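Cluvance Project, Demonstration Working Group
Minutes of the April meeting

Place: Nadcombe laboratory, small meeting room, and by video call
Start: 2:00 p.m.
Present: the Nadcombe operators, the Jirby software team, the data annotation team, one visitor from the Bastos site
Apologies: the purchasing office

1. Minutes of the previous meeting

The minutes were approved with one correction. Under the item on the hand controller, the word "latency" should be read in place of "accuracy". The corrected version is already in the shared folder.

2. Actions carried over

The spare cable for the hand controller has arrived and was tested by the operators. Action closed.

The written guide for new operators is not finished. The part on starting and stopping a recording is ready, the part on correcting a mistake in the middle of a demonstration is still missing. The operators asked for more time and this was agreed.

The request to Bastos for their operator training notes was answered. The notes are in Portuguese and the Jirby team will look for somebody to translate the important pages.

3. Report on demonstrations by remote control

The operators reported that 655 demonstrations are now accepted in the block pushing set. All of them were made by remote control, with the operator sitting beside the table and moving the arm through the hand controller. The instruction is given as a short sentence on the operator's screen, for example "push the green star to the left of the yellow hexagon", and the operator carries it out with the rod.

The operators said that the work goes well when the blocks are spread over the board. It becomes slow when the blocks stand close together. In this case the operator must first go around the group and find a free side, and a new operator often touches a second block without wanting to. The annotation team asked if such demonstrations must be rejected. After discussion it was agreed that a small touch is acceptable if the instruction is still fulfilled at the end, and that the touch must be written in the comment field.

The Jirby team remarked that many sentences in the current list are about the colors, and only few are about the shapes. They would like to have more sentences where the color alone is not sufficient. With the present blocks this is easy to do, as a color does not tell which block is meant.
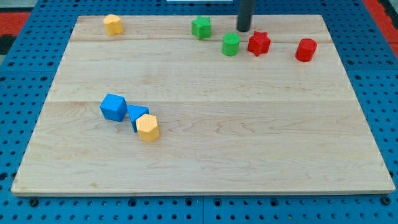

Cluvance Minutes, No. 14

It was discussed how an operator should treat an arrangement like this one, with the rod already down between the two stars and the green cylinder next to them. One operator prefers to lift the rod first and to come down again on the far side of the block. Another operator prefers to slide out slowly along the board. The Jirby team explained that both are useful for the training, but the lift must not be mixed with the slide inside one movement. If the operator lifts, the lift should be complete.

The blue cube, the blue triangle and the yellow hexagon were taken as a case for the sentence list. The sentence "separate the blue blocks" was proposed by the annotation team. The operators objected that it does not say how far, and that two operators will stop at different distances. It was agreed to keep the sentence and to let the operators stop where they find it natural. The Jirby team will check later if the difference between operators disturbs the learning.

The visitor asked why the free part of the board is not used more. The operators answered that the reach near the front edge is good, but they have the habit to work in the far part. They will try to make more demonstrations that end close to the front edge.

4. Guiding the arm by hand

The second method, where the operator holds the arm and leads it directly, was tried during two afternoons. The operators found it easier to learn than the hand controller. A person without experience could make a usable demonstration after a short explanation.

There are also disadvantages. The arm feels heavy in the slow movements and the end of the path is not smooth. The hand and sleeve of the operator come into the camera view, and the annotation team is worried that the system will learn from the hand and not from the blocks. A long black sleeve was suggested. The operators do not like this suggestion because of the heat in the room.

It was decided not to add these recordings to the main set. They will be stored in a separate folder with a clear name. The Bastos site has more experience with this method and offered to send a short description of how they reduce the resistance of the arm.

5. Names of the blocks

The annotation team reported that the same block has different names in the comments. The yellow hexagon is also called "the nut" and "the yellow polygon", and the cylinders are sometimes called "circles". For the official instructions the names will be star, cylinder, cube, triangle and hexagon. In the free comments the operators may write as they like. The yellow block with the rounded top has no agreed name at this moment, and proposals can be sent to the annotation team.

6. Resetting the board

At present the operator moves the blocks by hand between two sessions. The Jirby team asked for more variety, as some starting positions are repeated too often. A printed list of random positions was considered, but the operators fear that it takes too much time. They will first try with the eyes closed for the choice of the place, and open for the rest.

7. Any other business

The room will be without power one morning for work on the lighting. The operators will save all recordings the evening before.

Actions

Operators: finish the guide, part on corrections.
Operators: more demonstrations ending near the front edge.
Jirby team: new sentences using shape, translation of the Bastos notes.
Annotation team: send the list of block names to all.
Bastos: description of the hand guiding settings.

The meeting was closed at 3:40 p.m. The next meeting will be in the same room.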